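Search this site
Enter keywords

Maintenance Notes: Care of the Paired Hand-Held Grippers

Readers of these notes will know that I am responsible for the upkeep of one pair of hand-held grippers, left and right, used at the kitchen table for the clearing task. The pair is treated as one machine. It is set up as one, it is checked as one, and if either side is withdrawn for repair the other is withdrawn with it. The present entry records the procedure as it stands after the September revision, together with the one repair that led to it.

The clearing task is simple to state. Small items of kitchen waste are picked up from the cloth and placed in the bin. It is a demanding task for the fingers all the same. Fruit peel leaves oil and pulp on the pads, tissue sheds fiber, and thin wrappers find their way into any gap that will admit them. Most of the wear I record comes from peel.
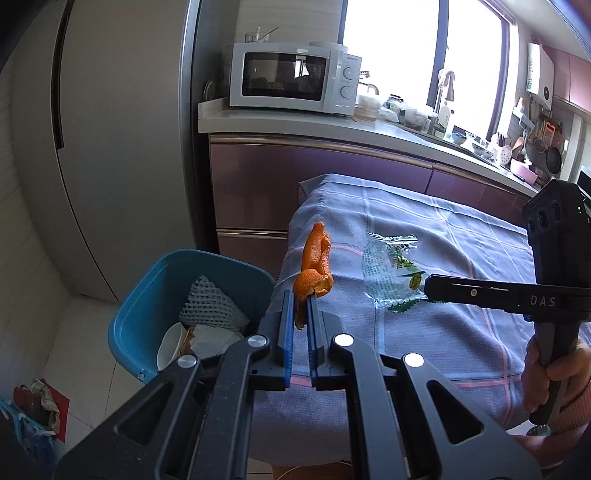 Erneck, October 4, 2019

The pair is inspected before each session and again when it is put away. The first inspection begins with the pivots. Each silver pivot screw on the top of the body is checked by hand for play, with the jaws open and then with the jaws closed. A pivot that can be felt to move sideways is tightened with the Trindar driver, which is kept for this purpose and is not lent out. The screws should not be forced. An overtightened pivot makes the linkage stiff, and the operator then squeezes harder without noticing it, to the cost of both the pad and the wrist.

The second point is the alignment of the fingers. With the jaws brought slowly together, the inner faces should meet along their full length. Where the tips touch first, the gripper will hold a piece of peel well enough but will let go of anything flat. Where the base touches first, small scraps drop out before they reach the bin. I check this with a strip of writing paper drawn down between the closed jaws – it should drag evenly from top to bottom.

The third point is the camera. The lenses are wiped with a dry cloth, never with the damp one used on the fingers, and the housing is pressed lightly to confirm that it has not worked loose.

The repair mentioned earlier concerned the left side of the pair. After 83 sessions its jaws had begun to close unevenly. I first suspected a bent finger and spent more than 2 hours looking for one. Sun-ja Lim, who was operating the pair that week, suggested that the fault lay farther back, and she was correct. A shred of plastic film had wound itself under one of the side links and was holding it slightly open. The film was drawn out with tweezers, the link was cleaned, and the jaws closed properly again. No part was replaced.

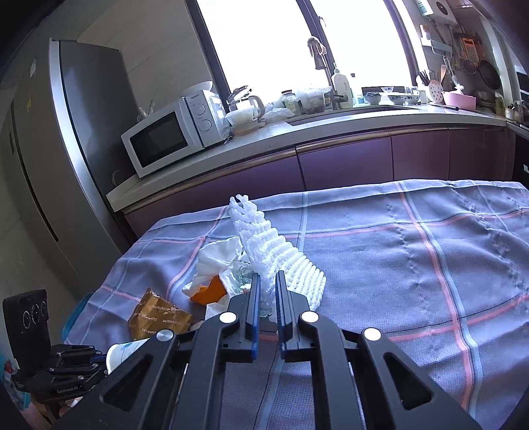

Since that repair, the side links have been opened and cleaned after every 28 sessions, whether or not a fault has been reported. The work is done over a white tray so that a dropped screw can be found. Each screw is returned to the hole it came from. I formerly applied a little Sjögren oil to the joints on reassembly, but it collected lint from the tissue and the practice has been stopped. The joints are now left dry.

Pads are wiped with a damp cloth and mild dish soap, then with clean water, and left to air with the jaws open. Solvents are not to be used. A pad whose surface has gone smooth at the tip is changed, and its opposite is changed at the same time.

Spare pads and screws are in the Vakstead cabinet, second drawer. Anyone who takes the last packet of either is asked to write it in the book. The current book has 3 blank pages remaining, and a new one has been ordered.

Last updated: this entry has been revised once for spelling

Contact | Copyright, all rights reserved | Back to top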